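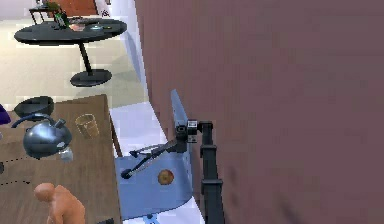 Meriem Abdel Hamid told us early on that paint is the cheapest way to change how big a room feels, and our survey bears her out to a surprising degree!

Figure 3. Interior with a mauve wall and a white strip along its left edge.

4.2 Wall color and felt size

We asked 547 tenants in Ban to rate their main room before and after repainting. Muted purples did wonderfully well – 44 percent of the people who chose one rated the room as larger, even with the furniture left in place. The effect held for 8 months, and it was strongest in rooms with a single window.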